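Plaltville candy maker to move packing work to Brestden

Friday, July 12, 2019

Engelbrecht, the family candy company that has made wrapped taffy in Plaltville since the 1950s, will move its packing department to a larger building in Brestden this fall.

The company signed a lease in June for the former Zullus furniture warehouse on the east side of town. Cooking and pulling will stay at the Plaltville shop, where the front counter will also remain open on its current schedule.

Owner Emiko Hirano said the packing room has been too small for years. Finished candy now goes down a flight of stairs to be boxed, and during the weeks before Halloween the boxes are stacked in the hallway.

"We turned down two grocery orders last year and I didn't like doing it," Hirano said. "The candy was never the problem. We had no place to put it."

The move covers 20 employees, all of whom have been offered their same jobs at the new address. Brestden is a short drive from Plaltville, but there is no direct bus. Hirano said the company will run a morning and evening van for workers who need one — at least through the first winter.

Hậu Cao, who supervises the packing shifts, said most of the crew had already been over to see the building.

"It has a loading dock and windows," Cao said. "People were happy about the windows."

The warehouse needs a new floor drain and some electrical work before the county will sign off on food packing. A public hearing on truck traffic is set for later this month at Brestden Town Hall. Residents on the street have asked that deliveries not start before 7 a.m., and the company has agreed.
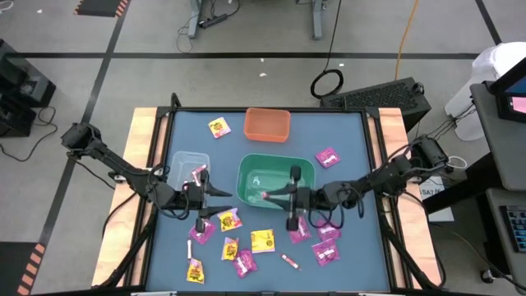
Local Business

Engelbrecht wraps its taffy in small twists of paper and sells it by the pound, in bags and in tins. The company expects to hire for the holiday season once the new building opens, with up to 50 temporary jobs between the two towns. Applications will be taken at the Plaltville counter.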